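# Preguntas frecuentes sobre el estudio de manipulación de objetos de forma irregular

Proyecto Gisden — Grupo de Manipulación, Instituto Prolano. Versión de marzo de 2022.

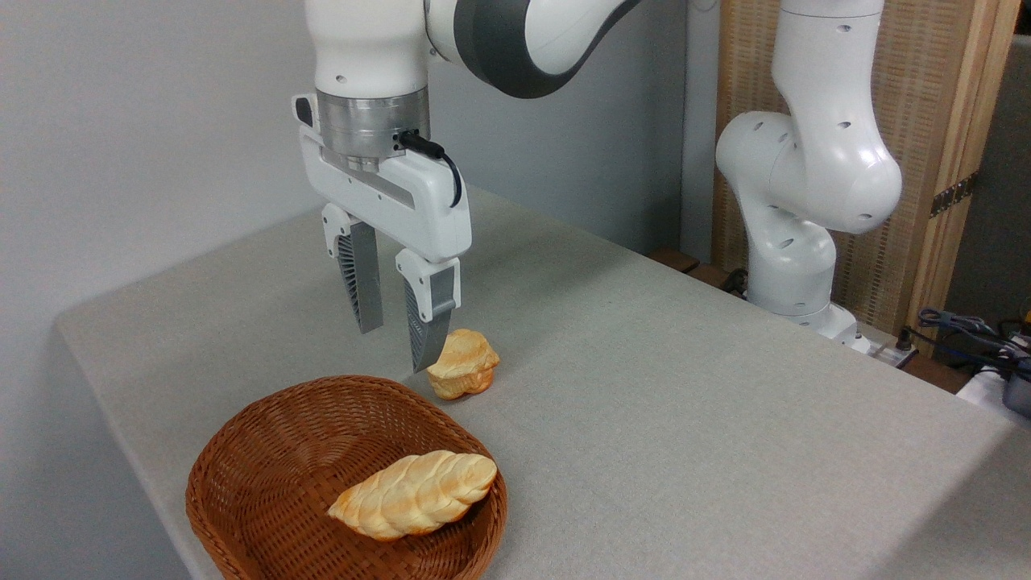 Esta página reúne las consultas que el grupo recibe con mayor frecuencia acerca del método, los datos y el alcance de los resultados. Las cuestiones de carácter administrativo se tramitan por separado, a través de la secretaría del Instituto.

## Sobre el objeto del estudio

### ¿Qué pregunta de investigación aborda Gisden?

El proyecto estudia si una política de control aprendida a partir de demostraciones humanas puede trasladar a un recipiente objetos de superficie irregular sin disponer de un modelo geométrico previo de cada uno. La tarea de referencia consiste en tomar una pieza de la mesa y depositarla en una cesta.

### ¿Por qué se eligieron formas de panadería?

Los panecillos, los bollos anudados y las trenzas presentan pliegues y relieves que dificultan la elección de un punto de agarre. Dos piezas de la misma clase pueden exigir, además, aproximaciones distintas según la orientación en que descansan. El trabajo previo del grupo se había limitado a cajas y cilindros, en los que casi cualquier agarre centrado resulta válido.

### ¿Pretende el estudio desarrollar un producto para el sector alimentario?

No. Gisden es un proyecto de investigación básica. La manipulación de alimentos reales plantea exigencias de higiene y de deformabilidad que quedan fuera de su alcance.

## Sobre el método

### ¿Cómo se obtuvieron las demostraciones?

Mediante teleoperación. Una persona guía el brazo durante la aproximación, el cierre de la pinza, el traslado y la liberación. Se registran las posiciones articulares, la apertura de la pinza y las secuencias de vídeo. El conjunto completo contiene 2761 demostraciones, recogidas por nueve operadores con distinto grado de experiencia.

### ¿Se descartaron demostraciones?

Se conservaron todas las que terminaban con la pieza dentro del recipiente, incluidas aquellas en las que el operador había corregido un primer intento fallido. Las restantes figuran en el conjunto con una etiqueta propia y no se emplearon en el entrenamiento principal. De las demostraciones conservadas, 1286 incluyen al menos una corrección.

### ¿Por qué conservar las correcciones?

Constituyen la parte del conjunto que más interesa al grupo. Una política entrenada únicamente con trayectorias limpias no dispone de información sobre cómo proceder cuando la pieza gira al contacto o se desliza entre los dedos. Al incorporar las correcciones, la política aprende a abrir la pinza, retroceder unos centímetros y repetir la aproximación desde otro ángulo.

### ¿Qué papel desempeña la cámara fija?

Proporciona una vista estable del espacio de trabajo, con la que se estiman las posiciones relativas de la pinza, la pieza y la cesta. Su calibración se comprueba al inicio de cada sesión. Cuando la desviación supera el umbral establecido en el protocolo, la sesión se aplaza y el procedimiento de calibración se repite en su totalidad.

### ¿Se utiliza información de fuerza o de tacto?

En la presente fase, no. El cierre de la pinza se regula exclusivamente por posición. El grupo es consciente de que esta decisión limita el rendimiento con las piezas de menor tamaño, y la incorporación de sensores táctiles se examinará en una fase posterior.

## Sobre los resultados

### ¿Cuál es la conclusión principal?

La inclusión de demostraciones con corrección mejora la recuperación tras un agarre fallido. El efecto es más claro en las piezas de contorno plegado y apenas se aprecia en las alargadas, que los operadores tomaban casi siempre por el centro y con pocas dificultades.

### ¿Qué se considera un ensayo satisfactorio?

Aquel en el que la pieza queda en reposo dentro de la cesta y la pinza se ha retirado por completo. No se computa como éxito la pieza que permanece apoyada sobre el borde, aunque no llegue a caer. Cada ensayo admite hasta 49 segundos; transcurrido ese plazo, se registra como fallido con independencia del estado de la pieza.

### ¿Se han observado fallos sistemáticos?

Sí, de dos tipos. El primero se produce cuando la pieza se encuentra muy próxima a la cesta: la política tiende a descender con un dedo sobre el borde del recipiente. El segundo aparece cuando la cesta ya contiene una pieza de gran longitud, dado que la altura de liberación aprendida no siempre se ajusta al espacio que queda disponible. Ambos casos se documentan en el anexo técnico.

### ¿Son generalizables los resultados a otros brazos?

No puede afirmarse con los datos actuales. El equipo de Drovside ha iniciado una réplica con un manipulador distinto y una pinza de dedos rígidos, cuyos resultados se esperan para septiembre. Hasta entonces, el grupo recomienda prudencia al extrapolar las cifras.

## Sobre el acceso a los datos

### ¿Puede solicitarse el conjunto de datos?

Sí. El conjunto, denominado Nasr, se cede a universidades y centros de investigación previa firma de un acuerdo de uso. La solicitud debe indicar la persona responsable, la finalidad prevista y el plazo de conservación. No se admiten solicitudes a título individual.

### ¿Se distribuyen también los pesos de la política entrenada?

Se facilitan los correspondientes a las dos configuraciones principales —con correcciones y sin ellas—, acompañados de los ficheros de configuración. Las variantes intermedias no se distribuyen, si bien pueden reproducirse a partir de los datos.

### ¿A quién deben dirigirse las consultas técnicas?

A Sølve Engebretsen, responsable de datos del proyecto, por medio del formulario de contacto del Instituto. Se ruega indicar en el asunto la versión del conjunto a la que se refiere la consulta.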